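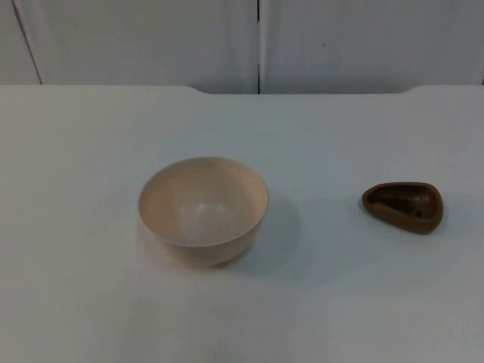
5 min read

January 8, 2021

I have been making porridge most mornings since November, and I have changed my mind about several things I used to do. I am writing them down mainly so I can find them again next winter.

For years I bought the instant sachets. They were fine. I stopped when the corner shop stopped stocking them and the only oats left were the Tedesco ones in the big paper bag, which are coarser than I was used to. The first batch was gluey at the edges and hard in the middle. I had used the same timing as for the sachets, so that was my own fault.

What works for me now is soaking. Before bed I put the oats in the pan with cold water and a pinch of salt, put the lid on and leave it on the side. In the morning it needs five minutes on a low heat. Without the soak it needs 16, and I have to stand there stirring for most of them. I am not at my best at half past six and I would sooner be sitting down.

I have gone back and forth on milk. All milk is too rich for me and catches on the bottom of the pan. All water tastes of very little. At the moment I soak and cook in water, then stir in a splash of milk once the heat is off. It cools the porridge enough to eat straight away as well.

Salt matters more than I expected. I left it out for a week to see, and the whole lot tasted flat no matter how much sugar I put on. It has to go in at the start. Sprinkled on top at the end it just tastes salty.

On pans. I have a Vilent milk pan that I bought when I moved in here, and it is the right size for one person and slightly too small for two. When my sister stayed over Christmas I used the big saucepan and the porridge spread out so thin that it dried up before it was cooked. Next time I will do two lots in the small pan. Washing up is easy if the pan is filled with cold water the moment it is empty. Hot water seems to set the oats like plaster.

Bowls are a matter of taste, but I like a deep one. Porridge in a wide soup plate is cold before I am halfway through.

Toppings, in the order I have got tired of them: golden syrup, sliced banana, raisins, jam. Raisins are better put in with the soaking oats, where they swell up. Banana is only worth it if it is very ripe. Jam I still have on Sundays if there is a jar open. On other days it is brown sugar, put on and left alone until it melts.

I did try the Rornex oat bran that was on offer, half and half with the ordinary oats. It made everything thicker and I had to double the water. There is most of a box left and I have been using it up in bread, where it does no harm.

The cost is small. The bag was more than a box of sachets, but it has lasted since the end of November and there is still a good third of it in the cupboard. I keep it in an old biscuit tin with the top folded down and a peg on it, after finding a moth in the flour last summer.

A reader asked under the last post whether the leftovers can be kept. They can, for a day, in the fridge. The porridge sets into a block and needs breaking up with a fork and more water before it goes back on the heat. It is all right. I would not make extra on purpose.

Next I want to try the pinhead sort, which my neighbour says takes the best part of an hour. I will wait until I have a morning with nothing on.

Filed under: Breakfast, Winter
Previous post: Bleeding the radiators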